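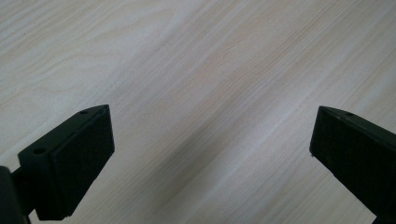
Pale wood grain on a smooth, light surface.

The owner of Pekeck, a small furniture shop in Atness, has been selling tables for six years, and she says the first question is nearly always about color.

"People come in wanting light wood," she said. "Five years ago everybody asked for walnut. Now they want it pale, almost white, and they still want to see the grain."

We talked at the back of the shop one morning in March, before it opened. She had sample boards leaned against the wall and pulled out a few as she went. The arches and loops in a grain pattern are called cathedrals, she explained, and customers either love them or ask for a top without any.

"The straight grain is calmer. You put a plate on it and you look at the plate. With the cathedrals you look at the table. I have them at home, so you know which side I'm on."

Her best seller is the Hoàng, a desk that also gets used as a kitchen table. It costs 1617 with the short legs and 2490 with the extending frame. She sold the first one to a neighbor for much less and still regrets it a little.

Asked whether a printed or laminated surface can pass for real wood, she shrugged. "From across the room, sure. Sometimes from up close too. I look for a repeat. If the same loop shows up twice, it's a print. On a small top you may never find one."

She doesn't look down on laminate. Her own workbench has it, and she sends people with toddlers to the Tramix range, which starts at around 2000.

"They ask me if it's cheating. I tell them to think about Saturday pancakes."

On cleaning, she had little to add. A damp cloth, then a dry one. She is stricter about light. A pale top beside a big window can look washed out at noon and quite pink by evening, and she has had two tables returned over it.

"Nothing was wrong with either one. Take the sample home and leave it where the table's going to stand. Look at it at breakfast and look at it again with the lamps on. Then call me."

The shop lends sample boards for a week, with no deposit.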